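**Kitchen notes, 29 January 2025**

The Hukik picnic set has been doing the rounds again, and 1,086 of you have now asked whether it "stacks away to nothing", as the leaflet has it. We remain doubtful. Bowls of one size will sit inside each other, fine. Add a cup to the middle of the pile and you have a tower with a waist, which no cupboard in our Gorkinard flat was built to take.

The leaflet also claims the colours help you sort things. Perhaps. A purple bowl is still a purple bowl whether it is under a cup or off by itself on the cloth, and it takes up the same shelf. Our advice is duller: plates in one pile, bowls in another, cups on their sides at the back. Leave the big bowl at the bottom, whatever the temptation.

Plastic this shiny does look cheerful on green felt, we'll give it that.
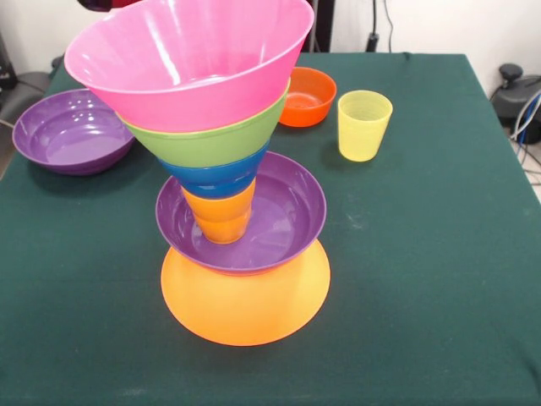
## Drudolau swap shelf

Open again in June. Lids without boxes will be turned away this time.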